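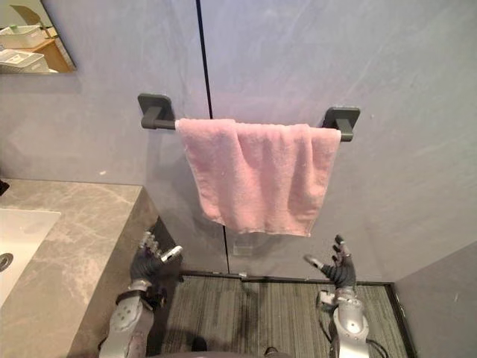

毛巾杆前的两只机械手,下摆右边垂得低一些。

做客房这行的人看到这条毛巾,手会痒。右边比左边低,搁我们那儿领班走过去不用说话,拿手指点一下,你就得回来重搭。我在酒店客房部干了好多年,后来转到伊尔特洛(Iltlow)旗下的公寓式酒店做楼层排班,手底下管的就是这些事:毛巾、床单、台面、地垫,还有人。

去年九月开始,我们楼里进了机器,项目名字叫Pekach,大家嫌拗口,都叫它"小派"。小派分到的活儿是浴室收尾,就是人把脏活干完之后,由它来搭毛巾、摆地垫、补用品。我当时听了挺高兴的,心想总算有人替我们弯腰了。结果一年下来,我的想法变了好几回,今天就想把这些乱七八糟的念头写一写,写到哪儿算哪儿。

先说开工前那场说明会。来讲课的人放了一堆幻灯片,讲效率,讲一致性,讲"把员工从重复劳动中解放出来"。底下坐着的阿姨们听得很认真,有一位问了一句:那解放出来的时间算不算工时?讲课的人愣了一下,说这个要和你们公司商量。我后来老想起这个问题,因为这一年里所有让人睡不着觉的事,差不多都跟它有关。

我们楼一共180间房。以前一位阿姨一间一间地做,从进门拉窗帘到出门关灯,整间房都是她的。谁做的房,干净不干净,什么风格,我闭着眼都能分出来。有人喜欢把毛巾折三折,有人浴室镜子擦得特别亮,有人会顺手把客人乱放的充电线绕好。现在流程拆开了,人做前半段,小派做后半段,再由人回来验一遍。听上去很合理对吧?可是这么一拆,房间就不是谁的了。

有个阿姨跟我抱怨,说她现在进浴室就像进别人家厨房。她把台面擦完,转身出去,回头来验房,毛巾已经搭上了,搭得好不好都不是她搭的,但单子上签的是她的名字。客人投诉毛巾歪,扣的也是她的分。我去跟上面提过这件事,上面说系统以后会区分责任。这个"以后"到现在还没来。

我要替小派说句公道话。搭毛巾真的不简单!我以前从来没觉得这是门手艺,直到看着一台机器在杆子前面伸着两只手比划。毛巾是软的,你捏这个角,那个角就往下溜;杆子又贴着墙,手指头要从缝里绕过去;浴室还那么窄,洗手台的边角就在胳膊旁边。我们新来的员工学搭毛巾,老员工示范一遍,新人就会了,谁也没讲过原理。轮到教机器的时候,工程师跑来问我们:你们怎么判断两边齐了?几个阿姨面面相觑,最后有人说,看着顺眼就齐了。工程师把这句话记在本子上,表情很复杂。

那段时间其实是我最喜欢的。阿姨们突然成了老师,有人专门来问她们怎么抖开一条毛巾,怎么用小臂压住褶子,为什么先搭内层再拉外层。干了半辈子,第一次有人觉得她们手上的东西值得记下来。有一位阿姨回家跟儿子讲,我今天给机器人上课了,儿子还不信。可惜上课这件事没有课时费。我觉得该有。一个人把二十年的手感交出去,公司拿到的是一套能复制到别的楼去的本事,阿姨拿到的是一盒月饼。月饼挺好吃的,但这账怎么算都不对。

再说说省力气。省不省?省的。以前夏天旺季,有人一天下来膝盖贴满膏药,现在蹲下去铺地垫的次数确实少了,这点我不抬杠。可是力气省下来,眼睛和脑子就开始累。验房是件很磨人的事,你得一直盯着别人干的活找毛病,而自己干活的时候,心思是可以飘一飘的,想想晚上吃什么,哼两句歌。现在哼不起来了。有人跟我说,下班以后腰不疼,头疼。

还有一样变化,说出来有点小,但我特别在意:聊天少了。以前两个人搭班,一个铺床,一个做浴室,隔着门喊话,谁家孩子考试了,哪个菜场的虾便宜,全是这么传开的。现在旁边跟着的是小派,它不吵也不笑,你跟它说话,自己都觉得傻。我们有个小伙子坚持每天跟它说早上好,大家笑他,我倒觉得他挺懂事的。

人有没有少?有。没有裁员,公司说得很清楚,也做到了。但是走了的人没有再补。原来楼层上忙不过来,我可以申请加人,现在申请交上去,回复都是"请先优化机器排班"。隔壁普鲁科姆(Prulcombe)那栋楼更明显,休息室原来抢微波炉要排队,如今中午坐着4个人,微波炉随便用。公司报表上看不出什么难过的事情,因为没有谁被请走,只是椅子一把一把空下来。

我不是反对机器的人。谁要是跟我说把它们统统撤走,我第一个不答应,尤其是搬布草、推重车那些活儿,巴不得它们明天就全学会。我想要的东西很具体。机器干的那段,出了毛病算机器的,别往人的分数上扣。教机器的时间,按培训师的价钱给。省出来的钟点,分一部分还给干活的人,让她们中午能坐下来把饭吃热的。我们的工时表上,每间房的标准时间已经往下调过两次了,理由都是有小派帮忙。可小派慢的时候,卡在浴室里半天不出来的时候,标准时间可没有往上调过。

上个月开会,有人拿出一张打分表,说机器收尾的合格线定在73分就能上岗。会议室里安静了一会儿,后排一位阿姨小声说,我们低于100是要重做的呀。我当时正喝水,差点呛着。她讲的是大实话,我们的验房单从来都是有一项不合格就整间返工。后来主持的人解释,这是阶段性标准,会慢慢提高。我能理解,学东西总有个过程,我带新人也从来不在头一个星期骂人。只是希望公司对人也有这份耐心,新来的姑娘试用期搭歪一条毛巾,能不能也叫"阶段性"?

听说下一批要上铺床,先在Bawa那边的店里试。阿姨们已经在打听了,问的还是去年那个问题,省下来的时间算谁的。我这次打算在说明会之前就把它写进议题里,白纸黑字放在第一条,省得讲课的人再愣一回。

2026年8月20日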